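Retired Desktop Computers in Asley: Where the Parts Go
Final project report, Materials and Waste Systems, January 2024

1. Background

Desktop computers leave service in large batches. A school district or county office replaces them on a fixed schedule, and the old machines go to storage, resale, parts recovery or shredding. Published recycling totals are mostly given by weight, and weight hides what happened to the machine. A steel case dominates the scale, while most of the embodied energy sits in the boards, memory and processor.

The aim of this project was to follow one set of retired desktops by unit and to see at which step usable parts were lost. Monitors, laptops and printers were left out.

2. Data

The records came from the equipment office in Asley and from Gremitz, the contractor that collects its surplus equipment. The combined list held 1,146 desktop units. After duplicates and entries with no serial number were dropped, 826 units remained. All results below use the smaller set.

Each record gives model family, year of purchase, date of removal from service, date of collection and final route. Part-level notes exist only for machines that Gremitz opened. Adelmo Marino at the equipment office explained the older route codes, two of which had been reused with a different meaning after a software change in October. Those entries were recoded by hand.

3. Method

Every unit was assigned to one of four routes: whole resale, parts recovery, shredding, or still in storage. Time in storage was taken as the gap between removal from service and collection. Where the collection date was missing, the date of the pickup sheet was used.

For parts recovery, four items were tracked: processor, memory, drive and power supply. A part was marked recovered if it had its own line in the outgoing stock list. This undercounts parts sold in mixed lots – Gremitz sells memory this way – so the memory figures should be read as a lower limit.

Model families were grouped by processor socket, not by brand. Two machines with different names on the case often share a socket and memory type, and the buyer of a used part cares about fit.

4. Results

Storage time was the strongest predictor of route. Units collected within a year of removal were mostly resold whole. Units held for longer than three years were mostly shredded, even where the inspection note listed no fault. The median storage time for shredded units was roughly 76 weeks longer than for resold ones.

Within parts recovery, drives had the lowest rate, as expected, given that the district's policy requires them to be destroyed. Power supplies were also low. Many use a connector layout that fits only the original case, and there is little demand for them. Processors had the highest rate. They come out quickly once the cooler is off, they are light to ship, and they are easy to identify from the marking on the lid.

Motherboards were not tracked, which in hindsight was a gap. The inspection notes mention bent socket pins often enough to suggest that boards were sometimes damaged during processor removal, or left uncovered afterward. The notes are free text and no rate could be taken from them.

5. Limits

The data cover one district and one contractor. Resale price was not available, so a change in the market over the period cannot be separated from the effect of storage time. Removal dates before the software change were entered at the end of each term and may be off by several weeks. A second reader, Helmi Lindqvist, recoded a sample of the route entries, and the differences were confined to the storage category.

6. Further work

The next step would be a board-level log, filled in as each case is opened: socket type, pin condition, cover fitted or not. Gremitz has agreed to try a one-page form. Shorter storage could be tested without new equipment by moving pickups from yearly to once per term.

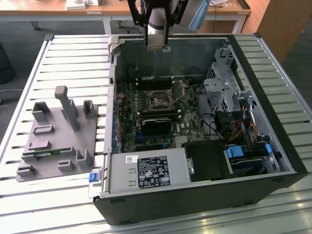
Nuria Mateos
Student author, Materials and Waste Systems

Project advisor: Kęstutis Lill. The recoded route table and the draft board log are filed with the department copy of this report.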